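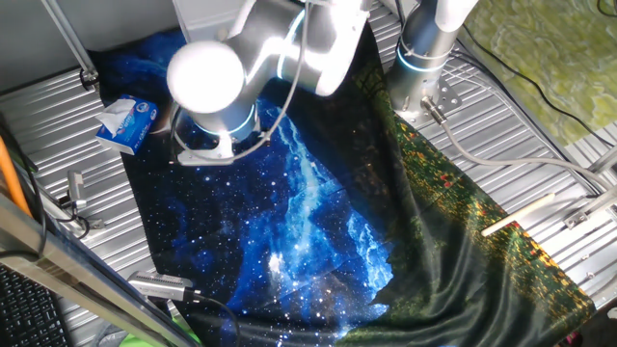 My mother-in-law gave up her house line in April after having the same number for 70 years, if you count the time her parents had it. I handled the switch, so I'm posting what I learned while I still remember it.

The number moved to a cell plan. The phone company calls this porting. You need the account number, the billing zip code, and a PIN that isn't the one you use to log in. We didn't have the PIN. It was on page 3 of a paper bill.

Do not cancel the old line first. If you cancel, the number goes back into the pool and you may not get it back. Start the port from the new company and let them close the old one.

Her bill was in her late husband's name. That held us up for 11 days. They wanted a death certificate and a form, and then they wanted the form again because I had signed it where she was supposed to.

Things that were connected to the house line that I had forgotten about: the medical alert button, the fax side of the printer, and the gate code at her sister's building. The button was the important one. Call that company before you do anything else. Hers sent a cellular base unit and it took a week to show up.

Someone asked about the alarm panel. She doesn't have one. My neighbor Behrouz Bakhtiari does, and he had to pay for a new communicator when he dropped his line. Ask your alarm company for the price in writing.

The bank, the pharmacy and the eye doctor all had the number listed as a home phone. They kept calling it fine. What didn't work was text codes. The bank had it flagged as a landline and wouldn't send a text to it until she went to the branch and had them change the type.

Texts in general lagged behind calls. Calls came through the first afternoon. Texts from some people took 2 more days. The rep told me to turn the phone off and on and wait, and that's what we did.

She wanted to keep a phone on the kitchen wall. You can buy a small box that pairs with the cell phone and rings the old handsets. We got a used one. The sound is okay. She has to leave the cell on the counter near it, and she mostly does.

Voicemail does not come over. If there are messages you want to keep, record them before the port. Her friend Shakuntala Thakur had left one singing happy birthday, and we played it on speaker and recorded it with my phone. It's scratchy but you can tell who it is.

Her new bill is less than half of the old one. The last landline bill came a month later with a partial refund on it, as a check, made out to my father-in-law. I'm calling them about that on Saturday.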